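Tundulik (club de robótica)
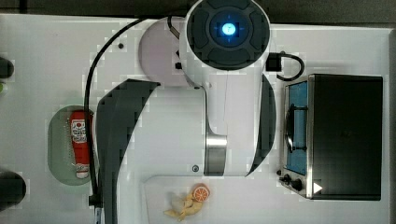
Brazo robótico de Tundulik sobre la mesa de cocina, con el horno tostador a la derecha.

Tundulik es un club estudiantil de robótica con sede en Cullham, dedicado a la manipulación de objetos domésticos con brazos articulados. Lo fundó Aušra Vanags, profesora de tecnología, junto con un puñado de alumnos que querían programar algo más que vehículos seguidores de línea. Cuenta con 70 miembros y es conocido sobre todo por su proyecto de cocina, uno de los más queridos de la escena escolar de la región y, sin duda, uno de los más divertidos de ver en marcha.

Historia

El club nació como taller de tarde, con sesiones que empezaban a las cuatro y media y que a menudo se alargaban hasta que cerraba el edificio. Durante el primer curso se trabajó con servomotores reciclados y pinzas impresas en el propio centro. La llegada de un brazo articulado completo cambió el rumbo del grupo: Valdis Paju, entonces alumno de último año, propuso montar una pequeña cocina de ensayo, y la idea entusiasmó a todos (el acta de aquella reunión recoge once nombres posibles para el robot, ninguno de los cuales prosperó).

Proyecto de cocina

La mesa de trabajo es blanca y reúne utensilios corrientes y alimentos de juguete: un horno tostador, un plato ovalado verde pálido, una tabla de cortar, un plátano, una rodaja de cítrico. Las tareas se ordenan por dificultad. Las primeras consisten en llevar una pieza de la tabla al plato; las más avanzadas exigen abrir la puerta del horno tirando del asa, ejercicio que Aigars Krūmiņa describió en el boletín del club como «el examen de conducir de Tundulik».

Los botes flexibles ocupan un lugar especial en el programa. Un agarre demasiado firme los deforma y uno demasiado suave los deja caer, y el equipo de control ha dedicado a este problema un entusiasmo contagioso. El cuaderno común recoge 2389 intentos de agarre, todos anotados a mano por los propios alumnos, con comentarios al margen que van de lo técnico a lo eufórico. También se estudia el recorrido de los cables sobre la mesa, que el planificador de trayectorias debe tener en cuenta.

Competiciones

Tundulik participa cada año en la Copa Ekwueme, celebrada en Trumosness, en la modalidad de tareas domésticas. En su debut obtuvo 211 puntos y quedó en mitad de la tabla. En la edición siguiente, con Arūnas Priedītis como capitán, alcanzó 246 y se llevó el segundo puesto, además del premio del público. ¡La bandeja final, servida a falta de cuatro segundos, todavía se comenta en el club!

Organización

Los miembros se reparten en los equipos de mecánica, control y visión, y cambian de equipo al menos una vez durante su estancia. La admisión se abre en septiembre y no requiere experiencia previa. Raimonds Vasiliauskas coordina el taller de iniciación, en el que los recién llegados mueven el brazo desde el primer día.

Véase también

Copa Ekwueme
Robótica educativa
Planificación de trayectorias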